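Week 9 notes: what memory is for (and why the disk is so slow)
Operating systems, evening group

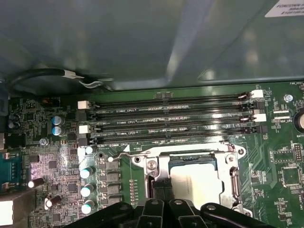 Canan asked straight off why we can't just treat the disk as more memory and be done with it. Teodor said his old laptop did pretty much that and he gave up on it.

OK so, paging. Program sees one long run of addresses. The OS cuts it into pages, keeps a table: page -> where it lives now. Might be in RAM, might be on disk. Program doesn't know or care.

Page fault = table says not in RAM. OS stops the program, fetches the page, fixes the table, starts program again from the same instruction. Same one! Several people missed this on the last problem set.

Which page to throw out? FIFO is easy and often bad. LRU better but costly to track exactly, so real systems fake it with a used bit. Clock algoritm, draw it out, will be on the board again in May.

Worked one from class: 1000 memory references, 9 faults. Fault rate 0.009. Looks tiny. Now say a fault costs 500 times a normal access and redo the average: 0.991 + 4.5, so over 5 times slower. Do it by hand, no calculator needed.

Thrashing: too many programs, not enough frames, everybody faulting all the time and CPU sits there wating. Fix is run fewer things or add memory.

Read the working set section before next time. Problems 3 to 6, skip 5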